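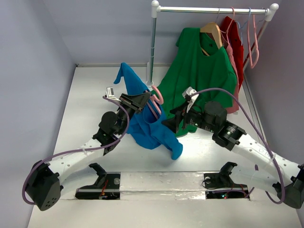 Shoulder bumps on knit tops after hanging

I hang most of my shirts to save drawer space, and the knit ones end up with little points at the shoulders. They show when I wear them. Ironing helps for an hour or so, then they come back. Is there a way to get rid of them, and should I change hangers? The ones I have are thin wire from the cleaner.

Posted by Hinata Nishimura, 25 Sep 2022

Gergely Hegyi
Dampen the bump with a wet fingertip or a spray bottle, rub it flat and let it dry lying down. Ironing dry won't do much – the fabric needs moisture to shrink back. For cotton you can also put the shirt in the dryer for a few minutes with a damp washcloth. Don't do that with wool.

Wire hangers are the cause. Get ones with wide, rounded ends, and check that they stop short of the sleeve seam. Heavy sweaters should be folded no matter what hanger you have.

Pálfi
fold them

Stikon
I agree on the wider hangers, but size matters too. Mine were too long for my small shirts and poked into the sleeves. If you have to hang a sweater, fold it in half lengthwise and drape it over the bar of the hanger.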